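Radosness, 21 May 2020

Two Arms, One Cloth: Comparing Grippers at the Rondell Bench

Rondell does contract testing for companies that want to know which gripper to put on which arm. Most of its customers pack, sort or fold things. For the past several months its engineers in Radosness have been running a comparison on cloth, using a pair of small arms and several sets of fingers. We spoke with the engineer who runs the bench. The conversation has been shortened.

The project began in December with a request from Forsyth, a linen service that wanted to know whether a cheap two-finger gripper could fold a hand towel well enough to stack.

"They had already been quoted for a suction system, and the price scared them," the engineer says. "Their question to us was very plain. Can the basic gripper do it, and if it can't, what is the next one up?"

The bench was set up for 474 trials, divided among the finger sets. Each trial is one fold. The cloth is laid on the mat, the arms take hold of an edge, carry it over and let go. A trial passes if the edges line up within 16 millimeters and nothing is left bunched in the middle.

"We argued over that number," the engineer says. "Forsyth wanted it tighter. I told them to go look at the towels coming off their own line and measure those first. They came back and said 16 was fine."

Most of the work has been done with parallel-jaw grippers, where two fingers close straight toward each other. The engineer prefers them for a first test, mainly for the ease of changing fingers.

"You take out the screws, put on another pair, check your zero and go. With a fancier hand you can lose a morning. We had one on loan from another supplier and I spent more time on the driver than on the trials."
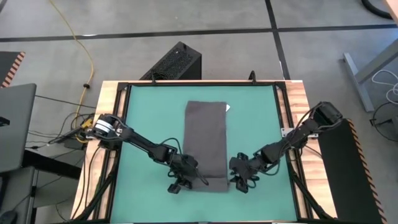 Both arms at the lower end of a folded gray cloth on the test mat.

The fingers themselves made more difference than expected. Hard plastic tips slid off the cloth when they came in at a shallow angle. Rubber pads held well but were slow to release, and the cloth would come back up with the finger. The set that did best was a thin metal tip with a narrow strip of rubber on the inside face.

"The thin tip gets under the edge. That's the whole job with fabric," the engineer says. "Once you have hold of one layer, the rest is just moving. What goes wrong is you pick up two layers, or you pick up none and the arm carries on as if it had something."

Picking up none was the more common failure in the early runs. Grip force was set at 40 percent for the first block of trials and raised to 80 percent for the second. The higher setting reduced slips but did nothing for the missed grabs.

"People turn up the force first. I did it too. But if the finger is a little too high above the mat, you can squeeze as hard as you like. You're squeezing air."

The wrist cameras were the next thing to be looked at. There is one on each arm, and the team ran the same folds with them switched on and switched off, relying on fixed positions in the second case. With the cameras off, results depended heavily on how carefully the cloth had been placed. With them on, the arms could correct for a cloth that had been put down crooked.

"They're good for finding an edge. They are not good at telling you how many layers you're looking at," the engineer says. "Gray on gray, a fold line and an edge look pretty much the same. We tried side lighting and it helped some. I wouldn't promise it to a customer."

For control, the bench runs Indico, a scheduling program that Rondell wrote in house and now uses on all its two-arm work. It keeps both arms on one clock. An earlier setup had a separate controller for each side, and the arms drifted apart by a fraction of a second over a long run.

"On a box you'd never notice. On cloth, one corner leaves before the other and the whole piece twists. We moved over to Indico and that problem went away. We got some new ones, mostly with startup. If one arm is slow to report in, the other sits and waits, and you have to restart the lot."

Asked about cables, the engineer laughs. "Cables are half my day. Every joint wants to pull on something. If I were building it again I'd plan the cable runs before I bolted down the arms."

Forsyth has received the first set of results and has asked for another round on a heavier fabric. The fingers for that are still being cut. The engineer expects to keep the thin metal tip and try a wider strip of rubber.

"Heavier cloth should be easier to grab and harder to lay flat. That's my guess. We'll run it and see."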